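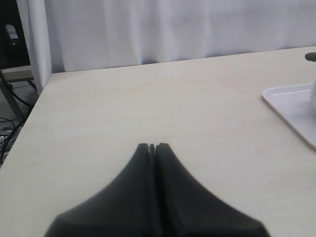 Rocío Manríquez

4 min read

Print this page | E-mail this page

Handout 2: the Prullarlow gripper kit

Right, this is the kit I've been going on about, and the one you'll be using for the first bench exercise. I've had it on loan from Wiltine for most of October and I've got opinions!

What you get for 139 pounds is two fingers, a base, a wrist camera and a lead that is far too short (buy a longer one, trust me). The fingers are a mirrored pair, broad at the bottom and slim at the tips, and they curve in to meet in the middle. I like the slim tips a lot. You can get down beside a cup in a tray without knocking the rim, and the old Nernden fingers were hopeless at that.

The camera looks straight along the fingers, so they fill a good part of your view. Everyone grumbles about this in the first hour. Then you find you're lining up on the tips without thinking, and you start to miss them on other arms. Do remember that the near end of the gripper looks blurry. Don't fiddle with the focus, it's set for the table.

Now, the bit I want in your notes. With the fingers shut, look at the seam. On our unit there's a tiny gap right at the tips. For cups and tool handles I don't mind it one bit, but for paper or thin card it matters, and you'll need the soft pads (13 pounds extra, a bit cheeky I think).

For the exercise, start with the gripper shut and just above the table, pointing at the curtain, with the tray on the right. Write down your start position before you move anything. Then open, go across, pick, come back. Ten goes each, and log the misses as well.

Would I buy it? For teaching, yes. For a packing line I'd look at Montes first.

Comments

Eustaquio Cisneros: Is the pad set the same for the older base?

Rocío Manríquez: No, different screws. Ask me for the adaptor.

benchrat194: The lead really is silly. Mine came unplugged twice.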